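Progress report to the Letance Fund: family drop-in at Brisgate, second quarter

Hello again! I promised you a shorter report this time, so I'll try to stick to the main things. The drop-in has been open since April in the old library annex at Brisgate, and we're now running mornings from 9:30 until noon, plus one afternoon session for parents who work early shifts.

Attendance is up. We had 300 visits this quarter (repeat families counted each time they come), and the afternoon session is the one that surprised me – I'd pictured a quiet couple of hours, and it's often the fullest room of the week. A lot of those families come over from Yule on the bus, so I've asked the bus company for a stop closer to the door. No answer yet.

The play corner is mostly set up now, and pretend cooking is easily the big draw with the under-fives.
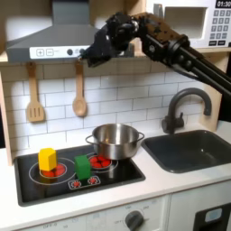 Play kitchen, with the range hood and its buttons under the wooden shelf.

On to money. You gave us $800 for furniture and soft flooring, and $200 of that is still unspent. The mats came in cheaper than the quote, but the low chairs we wanted are back-ordered and I don't want to settle for the wobbly ones. If it's okay with you, I'd like to carry the balance into next quarter and buy the chairs then.

The speech and language sessions got off to a slow start. Our first therapist moved to a different district after two visits, and it took me weeks to find a replacement through Protlow.

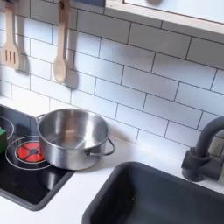
She's been coming every other week since June and has seen 8 children so far, three of whom are now on the waiting list for a full assessment. Parents tell me they like being able to ask a quick question over coffee without booking anything. I'd love to make her visits weekly, but that's a budget talk for another day.

What hasn't worked: the evening workshop on sleep. Two people came, and one of them thought it was yoga. I'm going to try it again as a morning session, with the kids playing in the same room, and see if that helps.
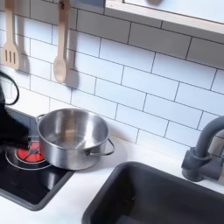 Steel pot on the play cooktop, next to the sink.

Next quarter I'll be working on the chairs, the bus stop and a new sign for the street side of the building. I also owe you the parent survey. The forms are in, I just need to type them up, and I'll send the results over as soon as that's done.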